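Acht Runden gegen den Wind: mein Sommer auf der Aschenbahn

Im Juni habe ich beschlossen, noch einmal ernsthaft für die Bahn zu trainieren. Das letzte Mal war 18 Jahre her, damals lief ich für den Schulverein die 1500 Meter, nicht schnell, aber regelmäßig. Danach kamen Straßenläufe, ein paar Volksläufe im Wald und lange gar nichts.

Die Anlage am Ortsrand hat noch eine richtige Aschenbahn. Sie ist rot, nach Regen schwer und nach drei trockenen Tagen staubig. Die Innenbahn ist ausgetreten, also laufe ich meistens auf der zweiten und rechne den Unterschied nicht um. Wer Kunststoffbahnen gewohnt ist, verliert hier auf jeder Runde etwas. Wie viel, kann ich nicht sagen, mir fehlt der Vergleich.

Mein Plan war einfach. Zweimal in der Woche Bahn, einmal Dauerlauf, einmal Hügel. Auf der Bahn anfangs 8 mal 400 Meter mit Trabpause, später 1000er. Die ersten beiden Wochen waren schlecht. Ich bin die erste Wiederholung immer zu schnell angegangen und habe die letzten nur noch irgendwie nach Hause gebracht. Dazu kam die linke Wade, die sich jedes Mal nach dem Training meldete. Seit ich mich vorher eine Viertelstunde einlaufe und die Steigerungsläufe nicht mehr auslasse, ist das besser geworden.

Spikes hatte ich noch im Keller, die alten mit den langen Dornen. Die Sohle hat sich bei der zweiten Einheit gelöst. Ich habe mir dann welche von Hukby bestellt, zu eng im Vorfuß, zurückgeschickt, eine halbe Nummer größer genommen. Jetzt passen sie. Für die Dauerläufe nehme ich weiter die ausgelatschten Straßenschuhe.
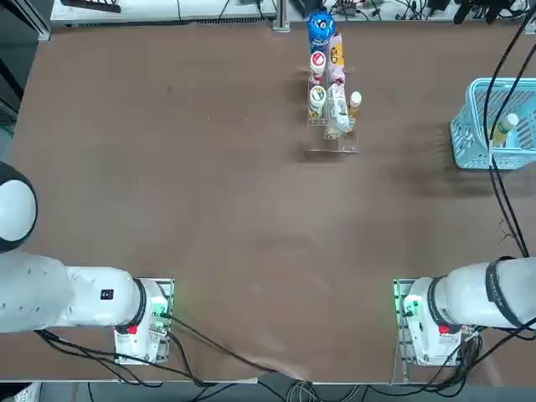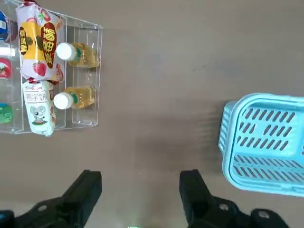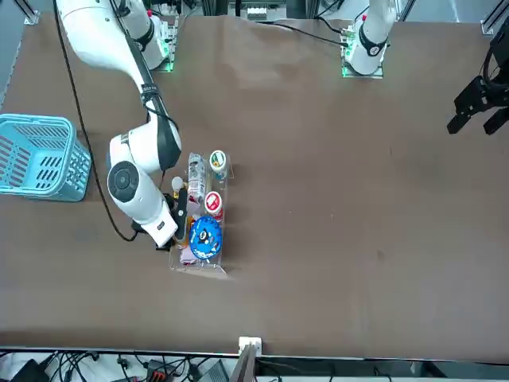 Zum Thema Tempo kam nach meinem letzten Eintrag eine Rückmeldung von Vida: Du läufst die 400er viel zu schnell für jemanden, der auf 5000 Meter will. Nimm das Renntempo, das du dir zutraust, und verkürze lieber die Pausen. Auf Asche würde ich sowieso nur nach Gefühl laufen und die Uhr erst am Ende ansehen.

Das mit den Pausen habe ich übernommen, das mit der Uhr nicht. Ich will die Zwischenzeiten wissen, auch wenn sie mir nicht gefallen. Bei den letzten 1000ern lag ich ziemlich gleichmäßig, nur die dritte war deutlich langsamer, da stand der Wind auf der Gegengeraden. Auf der offenen Seite der Anlage steht kein Baum, und am späten Nachmittag kommt er fast immer von vorn.

Den ersten Wettkampf habe ich auch hinter mir, ein kleines Abendsportfest zwei Orte weiter. Gemeldet waren 47 Läufer über alle Strecken, im 5000er standen wir zu zwölft an der Linie. Der Start war um halb acht, es war noch warm. Die ersten beiden Kilometer lief ich in einer Gruppe mit, dann riss sie auseinander, und ich war bis zum Schluss allein. Vorletzter. Die Zeit war 8 Sekunden schlechter als das, was ich mir aufgeschrieben hatte. Überrundet wurde ich auch, zweimal vom Sieger und einmal vom Zweiten. Früher hätte mich das geärgert, diesmal habe ich vor allem auf die Rundenanzeige geachtet, um mich nicht zu verzählen.

Bis zum Herbst möchte ich noch zwei Rennen machen. Das eine ist wieder ein 5000er, beim anderen schwanke ich zwischen 3000 Metern und der Stunde. Den Stundenlauf gibt es in der Gegend kaum noch, gereizt hat er mich schon immer. Meldeschluss ist Ende August.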